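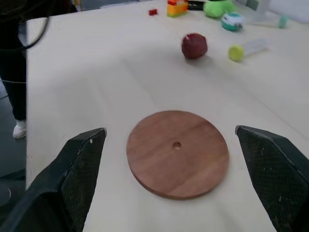
Keith Harawira

The toy table had its sort-out last month, and the shelves in the hall cupboard are in better order than they have been since August. This item covers what we kept, what we have put aside for repair, and how we would like things to come back from now on.

The round wooden disc with the hole through the middle is staying on the list as a loose piece. It is reddish-brown with the grain showing, and a few families have asked which set it belongs to. We have been through the wheel boxes and the stacking sets and it doesn't match the catalogue card for any of them. If you have a peg or a post at home that looks like a mate for it, please bring it in and we will try the two together. Until then it lives in the shallow tray marked Odd Pieces, and you are welcome to borrow it. Small children get a good deal out of a plain disc. It can be rolled, stood on edge, threaded on a cord or used as a plate for a bear.

The dark red ball, the one that looks a bit like an apple, is going with the soft toys. It had been entered twice, once under balls and once under play food, which explains why the count never came out right on the August sheet. The card now says play food. If you borrow the fruit basket, check that it is in there when you pack up to return it.

The toy with the yellow-green ball on the end of the clear tube has been moved to the box for outdoor and bath things. We don't have a name for it. The old card said "wand" and somebody had crossed that out and written "shaker", so we have left both. Please wipe the tube with a damp cloth before you bring it back and let it dry in the open. Don't put it in the dishwasher.

Building bricks are the biggest job, as always. The stack in orange, yellow and green with the red piece on top was set aside as a sample for the new bags, along with the single small red brick. From now on each bag will hold 48 bricks in mixed colours, and the number will be written on the tag. We used to lend them by the tub, and the tubs held close to 500 when they were full. That was too many to check at the desk and too many to pick up off a lounge room floor. Two bags is the limit for one loan. If you are planning a party or have cousins staying, have a word with Junaid Usmani and he will put some extra bags by for you.

A few notes on cleaning, as several people have asked what we do here. Wooden pieces get a wipe with a wrung-out cloth and are dried straight away with a tea towel. They are never soaked. We rub a little food-grade oil into anything that feels dry, and leave it on newspaper overnight. Bricks go into a mesh bag and through a bucket of warm soapy water, then a rinse, then out on an old towel in the sun. Soft toys are done by hand unless the label says otherwise. Anything cracked comes out of circulation, even if a child is fond of it.

Repairs are in the blue crate under the bench. At the moment it holds the Vikora train with the split coupling, a jigsaw that needs a new box, and the Tusine shape sorter, whose lid has gone missing again. Junaid has taken the train home to glue and clamp. If you can sew, there are two dolls' quilts in the crate that need their edges done — neither is a big job, and the thread is in the bag with them.

Returns have been slow. Please bring things back on the due date, or ring and ask for more time, which we will nearly always give you. Check under the couch and in the car first, and put the pieces in the bag they came in. If something is lost, write it on the tag. There is no charge for one missing brick, but we need to know so that the next family isn't hunting for it.

The last borrowing session before the summer break is 7th December. Toys taken out that day can be kept over the holidays, with the usual limit on bricks. The cupboard will be locked after that until we reopen, so please don't leave bags on the step.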